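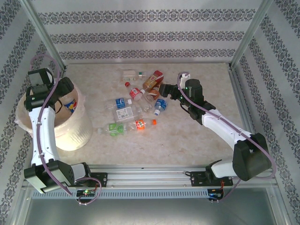 Re: Prasau line, two-arm cell
From: Morena Bassi
To: depot-work list
18th November

All,

I read Gijs's message twice and I still can't find the part where the job gets better for anyone on my shift. It may be in there. I'd like somebody to point at it.

What Dahlgren is offering is a pair of arms on a rail that pick drink bottles off a flat surface and put them in a lined bin. Fine. We do that now, faster, with gloves on and while talking. The claim is that the arms take over the picking at the end of the belt and the pickers "move up" to checking. I have been at Prasau long enough to remember the Flenon baler, when two people also moved up to checking. One of them left by August and the other spends most of the day clearing jams.

So my questions are about the checking. How many cells does one person watch? Who empties the bins when the bag is full? If an arm stops with a bottle in its fingers, does the checker reach in, or stand there until a technician calls back? None of that is in the proposal. The pay grade isn't either, and I asked about that in August.

I also don't care for the speed figures. The 50 picks without a miss were done on clean empties in a small heap. Our belt brings bottles with cigarette ends in them, bottles stuck to pizza boxes, half a diaper. A gripper that can hold something clear and smooth is nice to see, but I want to know what it does at four in the afternoon with a bottle somebody has stepped on.

I'm leaving the part of the earlier message I'm answering below, for those who joined late.

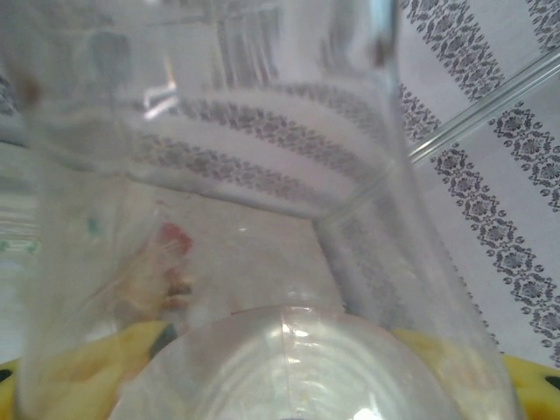
Gijs Coppens wrote:
I know people are nervous, but please look at what the picking does to us. Last year 23 of the entries in the injury book were wrists and shoulders, and most came from the end of the belt. The arms don't get sore. Of the 16 pickers on days, Hurow management says none will be let go, and I have that in an email. I would sooner argue about the training than turn it down and be doing this by hand when I'm sixty.

(end of Gijs's message)

The wrists are a real point and I won't argue with it. Mine are in the injury book too. But we asked for a lower belt and a rotation every 46 minutes, in writing, and were told there was no money for either. Now there is money for two arms and a rail.

As for the email, it says no one will be let go "as a result of the installation." Read that again slowly. It doesn't cover people whose contracts run out, and that is half the day shift.

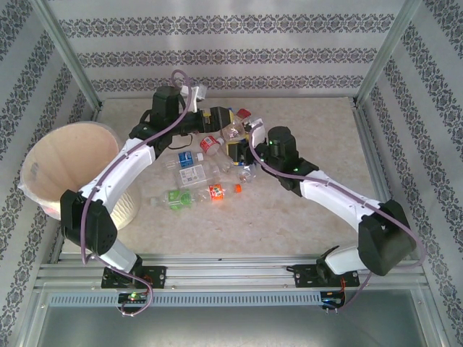 Both arms at the bottle pile, lined bin at left.

What I want before any of us says yes: a trial on our own material, on our belt, with a picker writing down every stop. Grade and hours for the checking job on paper. And the belt lowered anyway.

Gijs, if you can get the first one out of Dahlgren I'll come in on my day off and keep the stop sheet myself.

Morena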